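# On Keeping a Quiet Hour in a Shared House

This blog has for several years addressed matters of household management, and readers have on occasion asked for a fuller statement on the subject of noise. The present entry sets out the practice followed in our home in Hestulton, where three generations live under one roof and where the walls between the upper bedrooms were built, it must be said, without much regard for sleep.

The practice is called the quiet hour. It begins at one in the afternoon and ends at two. During that time no appliance with a motor is to be run, no telephone call is to be taken indoors except on the back step, and no person is to be asked a question through a closed door. The rule applies to adults in the same manner as it applies to children.

## Origins of the practice

The quiet hour was adopted in October, shortly after the household grew from four persons to six. Until then, there had been no need for a written rule. The older members rested when they wished, and the younger ones were at school. When schedules changed and two of us began to work from home, the early afternoon became the loudest part of the day. The washing machine was run then, as the morning load had finished. Lunch dishes were put away. The dog, having been fed, asked to be let out and then asked to be let in.

It was first proposed that each person simply be more careful. This approach was attempted for 11 days and was abandoned. Each member of the household had a different understanding of what careful meant, and one member held that vacuuming the stairs was a quiet activity provided it was done slowly.

A written schedule was then prepared and attached to the refrigerator. It has been revised twice. The current version fits on one side of a sheet of paper and is recommended over the earlier version, which ran to three pages and included a section on spoons.

## Sources of noise, and the measures taken

A simple sound meter application was installed on a telephone and used over the course of a month. It is not a precise instrument, and the readings below should be understood in that light. The loudest regular event recorded in the house was the blender, at 81 decibels when measured from the kitchen table. The second was the front door.

The blender was dealt with by rule. It may be used before one o'clock or after two.

The front door was a more difficult matter. It sticks in damp weather, and everyone in the house had learned to close it with the shoulder. The top edge was planed down and a strip of felt was applied to the frame. The door now closes with a push of the hand for most of the year. In a wet spring it still requires the shoulder, and no further remedy has been found.

Kitchen chairs received felt pads as well. The first set came off within weeks, and the adhesive left gray marks on the floor that took some effort to remove. The second set is the kind that slips over the foot of the chair like a sock. These have held. They are not attractive, and a visitor from Hurnus remarked that the kitchen appeared to be furnished with small animals. They have been kept regardless.

Cabinet doors were fitted with clear rubber bumpers, two to a door. This is the least expensive measure described in this entry and the one that should be undertaken first by any reader with an afternoon to spare.

## On rugs

Much has been written elsewhere about rugs and sound, and a portion of it overstates the case. A rug does little to stop a voice from traveling between rooms. It does a great deal to soften footsteps, dropped shoes, and the legs of furniture. The upstairs hallway runner, purchased secondhand from a shop in Grendero, made an immediate improvement for those sleeping in the room below. A thick felt pad was placed beneath it. The pad cost more than the rug, and it was worth the expense.

The living room rug was moved 30 inches toward the window so that it would lie under the path people walk, where previously it had been centered under the coffee table. The arrangement looks slightly wrong. It is quieter.

## Conduct during the hour

The rule does not require sleep. It requires only that others be able to sleep. Reading, drawing, sewing by hand, letter writing, and card games are all acceptable. Jigsaw puzzles are acceptable if the pieces have been sorted beforehand, as the rattle of a full box carries farther than one would suppose. Building blocks made of hard plastic are put away at five minutes to one.

Snacks are permitted. Wrappers are to be opened in advance. This last provision was added at the request of the oldest member of the household and was adopted without objection.

Exceptions have been granted. A repair appointment cannot always be moved, and deliveries arrive when they arrive. A small card is placed over the doorbell asking that parcels be left on the step. Compliance by delivery drivers has been good. In the event of illness, the hour may be extended to three o'clock, and the younger children are taken to the park if the weather allows.

## Floor surfaces for active play

Several readers have written to ask about foam flooring, and the matter deserves a brief treatment. A padded surface gives children a place to move about before and after the quiet hour without every jump being felt in the rest of the house. Interlocking foam tiles are preferable to a single large mat in one respect, namely that a damaged or stained tile may be replaced on its own. They are preferable in a second respect for families that move often, as the tiles stack.

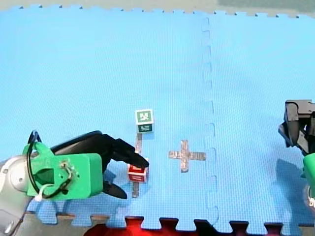
*Blue interlocking foam tiles, with the seam running between two of them.*

Thickness matters more than color. The thinner tiles offered at the discount store compress under the knee and do little for sound. Tiles should be laid on a clean, dry floor and left flat for a day before the edges are judged, since new ones tend to curl. A textured surface is easier to walk on in socks. It also holds crumbs, and a handheld brush should be kept nearby for that purpose.

Foam should be lifted every few weeks and the floor beneath it wiped. In our own house this duty was neglected over one humid summer, with results that need not be set out in full. The floor was cleaned and the tiles were discarded. The replacement set is lifted on the first of each month, along with the bath mats.

## Observations after one year

The quiet hour has been observed on most days. It was suspended for a period when relatives from Huaranga came to stay, their number being 6 and their habits being cheerful and loud. It was resumed on the afternoon of their departure. Two of them have since reported that they keep a version of the hour in their own home, from three to four, which suits their later lunch.

Sleep has improved for the oldest and the youngest members of the household. Those in between have found other uses for the time. Correspondence is answered more promptly than it was. The mending basket, which had been full since before the move, is now half empty.

One difficulty remains. The dog has not accepted the rule. A chew toy of soft rubber is given to her at one o'clock and will generally occupy her until twenty past, after which she stands at the back door and sighs. Suggestions from readers on this point would be welcome and may be left in the comments below. A copy of the refrigerator schedule will be posted with the next entry, once the section concerning the piano has been agreed upon.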